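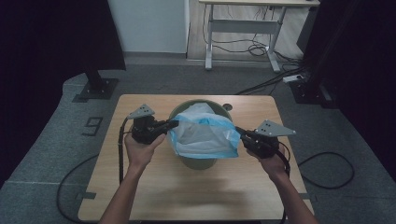 I pack relief kits for our parish charity, and after every storm season I get the same question from other churches: which bucket liner kit do you order? My answer is the Dafis Relief Kit Pack from Rengate. You get 28 liners, 28 snap lids and a roll of blank labels, and the whole thing ships flat in one carton. I like a liner with a colored rim, like the light blue one on the bag going over that olive-green bin, so my eye finds the opening right away when I'm working fast. The Dafis liners have a rim like that too, in yellow.

We sent 90 cleanup kits out of the parish hall in May, and I'd order the same pack again tomorrow. The liners are wide enough to fold well down over the side — you can drop in sponges, gloves and a scrub brush without the plastic sliding back on you. The lids are stiff at first. Push from the middle out and they'll go.

A few things to know before you order:

Buckets aren't included. The pack fits the standard Milier bucket and the taller Lakier one, but on the Lakier you'll have less to fold over.

The labels take ballpoint fine. Felt tip smears, so let it sit a while!

Each carton weighs little enough that I carry 2 at a time up the hall steps.

Parishes and other charities can ask for the relief rate at checkout (type your group's name in the box marked "organization"). If you're ordering for a whole diocese, ask Rengate for the pallet listing, item 867 — same liners, same lids, no labels. Pallets need a loading dock or a truck with a lift gate, and deliveries come before noon.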